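Company > About Us > Who We Are

Search this site Enter keyword Go

About Grivholm Party and Table Rental

Grivholm rents out tables, chairs, linens, dishes, cups, trays and serving equipment for weddings, company lunches, school events, funerals and family parties. We are based in Preklow, in the old feed store behind the rail yard, and we deliver within 50 miles of it. We do not cook and we do not provide servers. If you need either, we keep a list of caterers at the front counter and will copy it for you.

The company was started by Rainer Brinkmann and Bernd Nolte. Rainer had worked as a banquet manager and Bernd drove a bread truck. Their first stock was a set of folding tables and chairs bought from a dance hall that was closing, and for the first two years all of it was stored in Bernd's barn. Customers called the house. Bernd's wife took the orders on a pad next to the phone, and the pad is still the reason our order forms have the delivery address at the bottom instead of the top.

They moved to the feed store when the barn roof needed replacing. The building has a loading dock, a dry floor and enough height to stack chairs properly. We added the wash room later, on the north side, and the linen room after that. The freight elevator came with the building and is used for linens only.

Today there are 16 of us. Bernd Nolte has retired from driving but still does the chair repairs. Volker Thiele runs the warehouse and sets the delivery routes. Pascal Voß is in charge of the wash room and the dish stock. Bernd Ackermann handles orders and billing, and if you ask for Bernd on the phone you will get him. Rainer is in the office most mornings and makes the site visits for large tent and hall events.

What we rent

Tables come in round and rectangular sizes, along with a tall cocktail table that takes a stretch cover. Chairs are white folding, brown folding, or the padded stacking type used in banquet halls. We have full place settings for 998 guests in the plain white pattern. It was meant to be an even thousand, and two settings went missing at a golf outing. We have never reordered that pattern because the maker changed the shade.

For smaller parties we have a second pattern with a gray band. Glassware is kept in racks and goes out in the same racks. Silverware is packed by type, in rolls, and should come back unrolled so we can see what is there.

Self-serve drink tables have become a bigger part of our work. Many halls and almost all pool clubs in the area no longer allow glass, so customers who used to order tumblers now order plastic cups and trays. We sell the cups by the sleeve and rent the trays by the day.
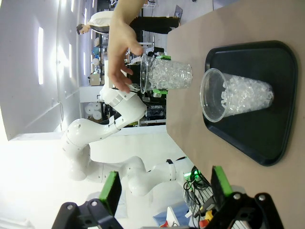
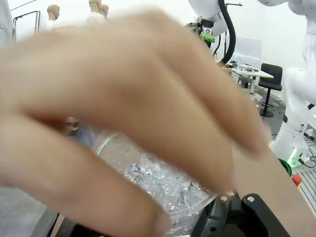
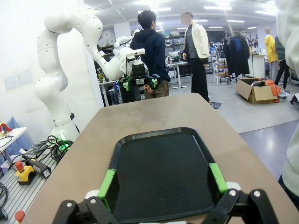
Trays are the item people most often under-order. A drink table needs one for clean cups, one for used cups, and usually one more for lemons, straws and napkins, and a long table needs that at both ends. We recommend a raised rim and rounded corners, as on the black tray in the last picture, over the flat decorative kind. A rim holds a spill long enough for someone to find a towel, and rounded corners wipe clean with one pass. Black is the color we are asked for most. It does show water spots, so we send a dry cloth with each stack. Round trays are still available and work better for passing drinks by hand, but they waste space on a rectangular table and we steer people away from them for self-service.

If you are putting out clear plastic cups, please do not fill them ahead of time and stack the trays on top of each other. The cups are light and the rims bend. Set the trays down where they will stay, then fill. Our delivery crew can place tables and trays for you, but filling is up to you or your caterer.

Linens

Tablecloths are washed and pressed in our own building. We carry white, ivory, black, navy and a dark green that is mostly ordered for December. Other colors can be brought in from a partner with two weeks' notice. Shake the cloths out before you put them in the return bag, and do not tie the bag shut if they are wet. Candle wax and red wine are covered by the rental price. Burns, cuts and permanent marker are not.

We used to rent a line of patterned cloths called Skiltar, with a woven border. They were well liked and wore out quickly, and the mill has stopped making them. A few remain in good enough condition for a head table. Ask Bernd Ackermann if you want one, since they are not in the price list.

How delivery works

Large orders go out the day before the event and come back the day after. Small orders can be picked up at the dock from 8 in the morning until 4:30 in the afternoon. Bring a vehicle with a flat floor - glass racks do not travel well on a back seat. Volker will look at what you are driving and will tell you if he thinks it needs two trips.

Our drivers bring everything to the first dry, level spot they can reach with a hand cart. Stairs are possible but have to be on the order, as they change how many people we send. Setup of tables and chairs is a separate charge. Dishes should be scraped but do not need to be washed. Please put them back in the crates they came in, with the lids on if food is still stuck to them.

We check every order twice, once when it leaves and once when it comes back. If something is missing, Pascal will call you before anything is billed. Most missing pieces are in somebody's kitchen sink, and we give you a week to find them.

Schools, churches and clubs

Nonprofit groups in Preklow get a lower rate on tables and chairs from January through March, when the stock would otherwise be sitting. The rate does not apply to linens. Groups that rent from us several times a year can open an account and pay once a month. The Khumalo Street Community Center has had one since we moved to the feed store, and its spring supper is still the largest single order of dishes we send out.

Working here

We hire extra loaders and wash room staff from May to September. You need to be able to lift a folded table with a partner and show up at 6 in the morning. Drivers need a clean license. Training takes place on the job, and new people spend their first 3 shifts in the wash room no matter what they were hired to do. Lunch is provided on delivery days. Ask for Volker at the dock, or leave a note with your phone number at the counter.

Visiting us

The front counter has samples of all the chairs, both dish patterns, the glassware and the cloth colors. You are welcome to set up a table to see how things look together, and many couples do. Parking is on the dock side. Please leave the bay with the yellow line open for the trucks. An appointment is needed only if you want to talk to Rainer about a tent or hall event.

Filed under: About Us, Table and Chair Rental, Serving Equipment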